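Comparing two sensor gloves for hand tracking on a tabletop

Before you use a glove to drive a gripper or record grasps, it pays to find out how well it tracks. The steps below compare two gloves, or one glove before and after a change, using a fixed camera and a marker cube on the back of the hand. We used them in March to choose between the Flarkero and the Jatora for controlling a Mollberg two-finger gripper.

What you need

The gloves and their controller boxes
A rigid cube with a different square marker on each face
A calibrated camera on a solid mount
A table with a plain cloth over it
Objects of different sizes, including at least one cylinder
A laptop with a free USB port for each device

1. Set up the table

Clamp the camera so it looks at the work area from above or from the side. Don't touch it again until both gloves are done. If it gets bumped, run the camera calibration over.

Plain cloth is better than bare tabletop. It cuts glare and stops cylinders from rolling as far. Keep the controller box off to one side and leave slack in the cable. A tight cable pulls on the wrist when you reach, and the pull shows up in the data as a slow drift in the wrist angle.

2. Mount the cube

Fix the cube to the bracket over the back of the hand and tighten it until it won't wobble when you tap it. Check the marker size in the software against the printed size with calipers. Ours was off by 2 mm the first time and every distance came out wrong.

Make a fist, then open the hand flat. If the cube tilts as the knuckles move, shift the strap closer to the wrist.

3. Zero the glove

Lay the hand flat with the fingers together and start the zero routine. Hold still until it finishes. Then make a full fist and save that pose too. Do this again every time the glove comes off, even for a minute.

4. Match the clocks

Start the camera log and the glove log, then rap the table sharply with the gloved hand. The rap gives a spike in both logs. Line up the spikes and note the offset. We had 33 ms between the camera and the Flarkero box – one frame at our setting – and entered that in the config file.

5. Record the grasps

Pick up each object, turn it, set it down and let go. Go slowly at first. With a cylinder, grasp it lying on its side as well as standing, as the fingers wrap differently and the thumb sensor is often the weak spot.

Use the same objects in the same order for the second glove. Stop at 1000 samples per object or the files get slow to open.

6. Compare the logs

Look at dropped frames first. A frame is dropped when the camera can't read any marker on the cube, and most of ours came from turning the palm up. Rajitha Miah wrote the script we use for this, and it prints the frame number for each gap. One long gap at frame 1367 was a sleeve sliding over the cube, so push sleeves back or tape them.

Next, plot finger bend against time for each grasp. You want a flat line while the object is held. The Jatora was noisier here but held its zero longer. The Flarkero was smoother and needed zeroing again after every few objects.

Last, play both logs through the gripper with the speed turned down. Differences that look small on a plot can be easy to see in the fingers. If the gripper chatters on a steady hold, raise the filter setting one notch and play the log again. We send ours through a Sarkar controller, where the setting is under Input, Smoothing.
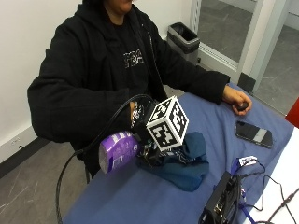

Gloved hand with marker cube, holding a cylinder on its side.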